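Plustham opens simulated kitchen bench for comparing robot hands and grippers
Company releases first results from its Stadberg test program
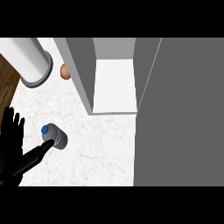

Reading time: 2 minutes

BUSDALE, Tuesday, January 1, 2019. Plustham today announced the release of Stadberg, a simulated test program that lets laboratories and manufacturers compare robot hands, grippers and controllers on ordinary household tasks before any hardware is bought.

Stadberg places each device in the same virtual kitchen and asks it to reach, touch, grasp and move everyday items, among them a small plastic water bottle on a marble countertop. Every device meets the same items in the same starting positions. A score is given for each attempt, and a full log of joint positions and contact forces is kept for later review.

The first release contains 40 tasks and supports four end effectors: two multi-fingered hands and two parallel-jaw grippers. Each can be run with either of the two controllers supplied, or with a controller written by the user.

"Our customers have been asking for a fair way to judge one hand against another," said Hoi-yan Liao, director of simulation at Plustham. "A light bottle is a hard test. It tips or slides at the first careless touch, and the choice of controller matters as much as the shape of the fingers."

In trials carried out by the company, the better of the two multi-fingered hands completed 62 per cent of attempts across the full task list. The parallel-jaw grippers were quicker on box-shaped items and lost ground on round ones. Changing the controller altered the ranking of the devices on several tasks, and the results are therefore reported separately for each pairing.

Plustham cautions that simulated scores do not replace bench testing. Friction and the flex of thin plastic are modelled in simplified form, and the company has published its settings so that users can adjust them.

The program was developed with Appiah, a maker of control software, which supplied one of the two controllers. "We wanted our work measured in the open, on the same counter as everyone else's," said Benedikt Fuchs, head of engineering at Appiah.

A second release is planned for March. It will add a choice of camera positions, including a wrist-mounted view, and a licence for teaching use.

Stadberg is available now to registered laboratories. Requests for access should be addressed to Orlando Agudelo, program manager. Media enquiries should be directed to Ilídio Garcia, communications office, Plustham, Busdale.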